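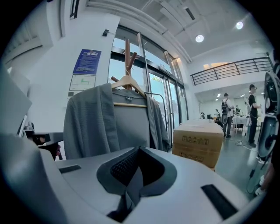
## Opening (leave the picture up while people sit down)

Hello, and thank you for having me. I'm Nataša Gashi, I look after the cloth side of the Plondus project, and I'm going to talk about hangers for longer than you may think possible.

- Say thanks to the Kelmendi group for the slot before lunch.
- Ask who has tried to get a robot to hang up a dressing gown. If any hands go up, come back to them at the end — I'd love to compare notes.
- Point at the robe on the coat stand. Wooden hanger, curved shoulder bar, waffle fabric, shawl collar. Everything I say in the next while is about getting a garment like that on and off a hanger like that.

## Why a robe

We began with T-shirts, as everybody does, and T-shirts were kind to us. They're light, they're closed at the front, and if you catch one by the shoulder seam the rest mostly follows along. A robe is a different animal. It's open all the way down, the two front panels swing about on their own, and the collar is a thick roll that hides the hanger from the camera just when you need to see it.

Waffle cloth brings its own bother. All those little squares give you a surface with texture everywhere and very few landmarks, so our first fabric model (the old Imum one, some of you will remember it) was quite sure it had found an edge about every two centimetres. It was very confident. It was hardly ever right.

(Pause here, people usually want to ask about Imum. Say it's in the backup slides.)

## The method, slowly

I want to go gently through this bit, so please do stop me.

We collect demonstrations with hand-held grippers. A person does the task, the camera on the gripper records it, and the policy learns from those recordings. No arm is involved until much later. What we added is a small thing we call Gronik, and all Gronik does is decide which part of a demonstration the policy should pay attention to.

1. Each demonstration is split where the grip changes. Opening or closing the fingers marks a new piece.
2. For each piece, Gronik guesses where the cloth is being held up from: the hanger, the gripper, or both.
3. Pieces where that support changes hands get more weight in training. Long stretches of simply carrying the thing get less.
4. The policy is trained as usual after that. We changed nothing else, and I'm a bit stubborn about this, so expect me to repeat it.

The idea came out of watching recordings with a cup of tea, I'm afraid. Nearly all the failures sat in the short moment when the shoulder of the robe is half on the hanger and half in the fingers. That moment is a tiny slice of each recording, and the plain training treated it like any other.

## Where we collect

Look past the robe for a second: glass doors, daylight, shiny grey floor, people standing further back. I'm fond of busy rooms. Our early recordings were all made against a plain curtain in a small lab, and the policy became terribly attached to that curtain. Big windows mean the brightness wanders about through the day, and people walking through the background teach the model that people walking through the background don't matter.

## Results

Keep this short, they'll have the handout.

- 31 test runs with plain training, then 31 with Gronik, same robe, same start positions.
- Plain training: 12 robes properly on the hanger.
- Gronik: two failures, both on the left shoulder.
- Taking the robe off was easy for both and I shan't dwell on it.

I'd like to be careful with this. One robe and one sort of hanger is a narrow test, and I wouldn't want anyone going home to say we've solved wardrobes. Wire hangers still beat us. They slip under the collar and the camera loses them against the ceiling lights.

## The left shoulder

Somebody will ask, so get in first. Both failures have the collar folded over the end of the shoulder bar, and the policy carries on as though the arm hole were open. Our best guess is that most of our demonstrators are right-handed and tidy the collar with a little flick that only happens on one side. We'll be recording more left-handed people in February and then I'll know if I'm talking nonsense.

## Questions

- Does it work for trousers? Haven't tried — clip hangers are another project.
- Could a person mark the pieces by hand instead? Yes, and we did for the first batch. It was slow and we disagreed with each other a lot about where a handover starts.
- Can we have the recordings? Ask me at the break, I need to check with Kelmendi about the faces.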